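Clearing a Paper Pile Off a Work Table

Print this page | E-mail this page

Paper breeds. Leave two sheets on a table on Wednesday and by the weekend you have a pile, and the pile has opinions about where you may put your elbows. The method below takes 17 minutes, less if you don't stop to read anything. You will stop to read something.

1. Move the drinks first. A can standing next to paper is a countdown.

2. Pick one colored sheet, the bigger the better, and lay it on the table. Pale pink works well, being hard to mistake for a bill. This is your landing pad. Only paper you have to deal with this week may go on it.

3. Put everything else in one stack to the side. Don't straighten it yet. Squaring up the edges feels like progress and has fooled me for most of my adult life.

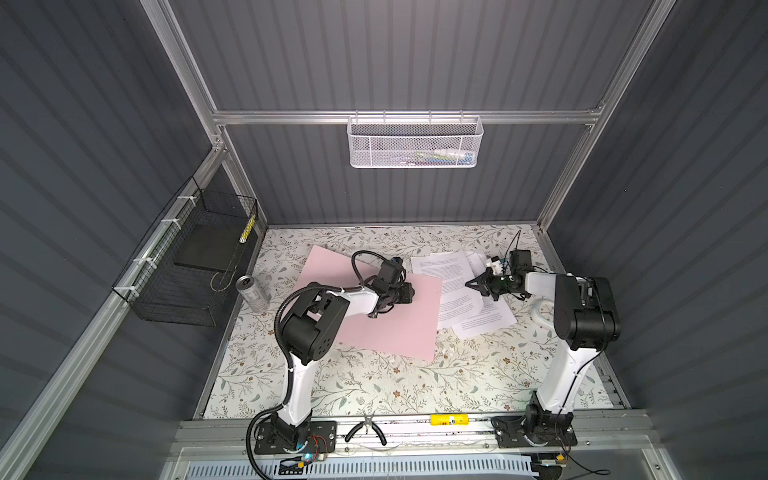 4. Take sheets from the top of the stack, one at a time. Each goes to the pad, the recycling or a basket. Wire mesh baskets hung at the sides or back are best, as they leave the tabletop alone and you can see what you've been avoiding.

5. When the stack is gone, tap the keepers on their long edge, then the short one. Flatten curled sheets under a tray overnight.

6. Shake out the tablecloth. A floral print hides crumbs beautifully, so assume there are crumbs.

If the pad holds more than 7 sheets, you were too kind in step 4. Go back and be meaner.

Jui-lin Yeh

Last updated: March

Related items
Baskets That Stay Where You Hang Them
Tablecloths for People Who Spill
What to Do With 418 Instruction Manuals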